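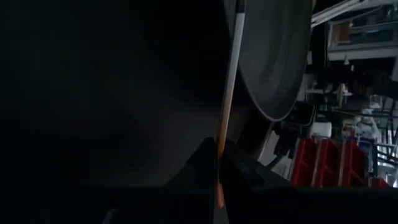
A grey disc behind dark shapes.

I'd been wanting to talk to Cirilo Alvarado for ages, ever since a friend at church told me he'd moved to Stenarton to look after his dad and stopped coming on Sunday mornings. He hadn't lost his faith, she said, he just couldn't get out of the house. I rang him in May and we ended up chatting for most of an afternoon (with two breaks so he could see to lunch and then tablets).

He's 41, used to lead worship at a big lively church in Moltau, and says he was the kind of person who had a key to everything. "I was there four nights a week," he told me. "If you'd asked me what my Christian life was, I'd have shown you my diary."

Then his father had a second stroke. Cirilo packed up his flat and moved 241 miles, thinking it would be for the summer. That was three years ago.

I asked what the first few months were like and he went quiet for a bit. "Lonely. And I was cross with God, which I wasn't used to. I'd sung all those songs about laying everything down, and then somebody took me up on it!"

What surprised him was how much he missed being needed in public. At Moltau there were 931 people on the church list, and plenty of them knew his name. In Stenarton the congregation at Tovar Road is around 30, and for the first year he managed to get there twice. "The minister's lovely but I think she thought I was a visitor both times."

So how does he pray now? I was half expecting him to tell me about getting up at five, and I was very relieved when he didn't. He prays while he's waiting for the kettle, or while Dad is in the bath and shouting for the radio to be turned up. He says one psalm a day, out loud, because his father likes the sound of it even on days when the words don't seem to go in. "We've done Psalm 65 more than any other. He likes the bit about the valleys and the corn. He grew up on a farm, so he'll correct it sometimes."

I wanted to know what churches could do better for carers, and he had plenty to say about that. Online services are fine, he says, but nobody can pass you a cup of tea through a laptop. He'd love people to drop in for 20 minutes without making it a big event. "Don't ask me to let you know if I need anything. I won't. Come on a wet afternoon and bring a cake, and talk to my dad about football."

One couple from Tovar Road now do more or less that. They bring communion once a month and stay for a sandwich, and he says he cried the first time, mostly into the washing-up.

Does he think he'll lead worship again? "I'd like to. The guitar's under the bed. But I've stopped telling God when."

His dad was calling by then, so we said a quick prayer together down the phone and he went off to find the other slipper.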